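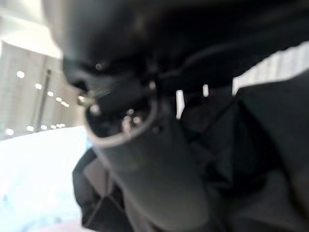
단편소설 「유월의 편지」

푸리피카시온 알카라스는 우체국에서 이십 년을 일했습니다. 마을 이름은 페시스이고, 강의 이름은 인두스였습니다. 먼 나라의 큰 강과 이름이 같지만, 우리 강은 아이도 건널 수 있는 작은 강이었습니다.

유월의 어느 아침에 그녀는 분류함 뒤에서 편지 한 통을 발견했습니다. 봉투는 노랗게 변했고 우표는 옛날 것이었습니다. 받는 사람은 브렌던 닉 이, 주소는 레베크 거리 64번지였습니다. 성의 뒷부분은 잉크가 번져서 읽을 수 없었습니다.

"레베크 거리에는 이제 64번지가 없어요." 젊은 동료가 말했습니다. "그 집은 홍수 때 무너졌습니다."

"알고 있어요. 하지만 사람은 다른 곳에 살 수도 있지요."

그녀는 점심시간에 오래된 주소 장부를 꺼냈습니다. 장부는 무거웠고 종이에서 비 냄새가 났습니다. 354쪽에 그 이름이 있었습니다. 브렌던 닉 이하, 직업은 시계 수리. 그 옆에 누군가가 연필로 '언덕 위로 이사함'이라고 써 놓았습니다.

언덕까지 가는 버스는 하루에 두 번만 다녔습니다. 그녀는 걸어서 갔습니다. 구두가 조금 작아서 발뒤꿈치가 아팠지만, 중간에 쉬지 않았습니다. 길가에는 접시꽃이 피어 있었고, 어느 집에서 라디오 소리가 들렸습니다. 축구 중계인 것 같았습니다.

문을 열어 준 노인은 키가 크고 귀가 어두웠습니다. 그녀는 편지를 두 손으로 드렸습니다. 노인은 안경을 찾으러 들어가서 오랫동안 나오지 않았습니다. 부엌에서 물 끓는 소리가 나서, 그녀는 들어가 불을 껐습니다.

"형님의 글씨입니다." 노인이 돌아와서 말했습니다. "형님은 배를 타러 갔습니다. 나는 형님이 화가 나서 편지를 쓰지 않는다고 생각했습니다."

"무슨 일로 화가 나셨습니까?"

"내가 형님의 자전거를 팔았습니다. 그 돈으로 공구를 샀지요."

노인은 봉투를 열지 않고 탁자 위에 놓았습니다. 그리고 찻잔을 두 개 꺼냈습니다. 차는 너무 진했고 설탕은 굳어 있어서 숟가락으로 두드려야 했습니다. 두 사람은 강 이야기를 했고, 없어진 빵집 이야기를 했습니다. 노인은 그 빵집의 호두빵을 아직도 꿈에서 먹는다고 했습니다. 벽에는 시계가 여러 개 걸려 있었는데 모두 다른 시간을 가리키고 있었습니다.

"어느 것이 맞습니까?" 그녀가 물었습니다.

"오른쪽에서 두 번째요. 그런데 그것도 저녁이 되면 조금 느려집니다."

해가 기울 때 노인은 작은 칼로 봉투를 열었습니다. 편지는 한 장이었습니다. 그는 소리 내지 않고 끝까지 읽고, 처음으로 돌아가서 다시 읽었습니다. 그녀는 창밖을 보았습니다. 묻고 싶었지만 우체국 직원은 편지의 내용을 묻지 않습니다.

"자전거 이야기는 없군요." 노인이 마침내 말했습니다. "항구의 날씨 이야기만 있어요. 그리고 장갑을 보내 달라고 합니다."

그는 일어나서 서랍을 열었습니다. 낡은 양말과 실타래를 꺼내고, 그 밑에 손을 넣어 장갑을 찾기 시작했습니다. 그녀는 가방에서 소포용 종이를 꺼내 탁자 위에 펼쳤습니다.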